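Updated 11 April 2020

## Keeping the entryway clean in mud season

Most of the dirt in a house comes in through one door. Ours in Wutport opens straight off a gravel drive, and from the first thaw until the end of May the floor needs attention every day.

**Mats.** Use two, a coarse one outside and an absorbent one inside. The inside mat should be long enough for a full step with each foot. Shake both out before sweeping.

**Dried mud.** Leave it alone until it is completely dry, then sweep. Wiping it wet pushes grit into the grout and the seams between boards.

**Salt marks.** Mix 2 tablespoons of white vinegar into a quart of warm water. Wipe, wait 5 minutes, and wipe again with plain water. Skip the vinegar on marble, limestone or waxed wood.

**Leather boots.** Pull out the laces and insoles and stuff the boots with newspaper. Change the paper after 20 minutes and again at bedtime. Keep them away from the radiator, as quick heat cracks leather.

**Rubber and foam shoes.** Dish soap, lukewarm water and an old toothbrush will do. Work along the tread and under the straps, rinse, and stand them on end to drain.
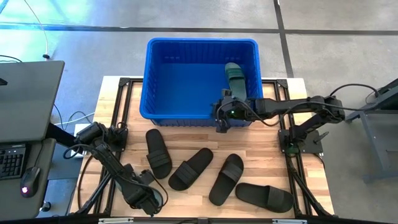
**Storage.** Give each person one bin and no more. Shoes that don't fit go back to the bedroom closet. Plastic bins can be hosed out, and fabric ones hold on to the smell.

**Odor.** Baking soda in a thin sock, one per shoe, left overnight. Tap out any loose powder in the morning.

**Sweeping up.** A stiff hand brush gets into the corners by the door frame better than a vacuum nozzle. Wash the brush in soapy water every couple of weeks and hang it with the bristles down.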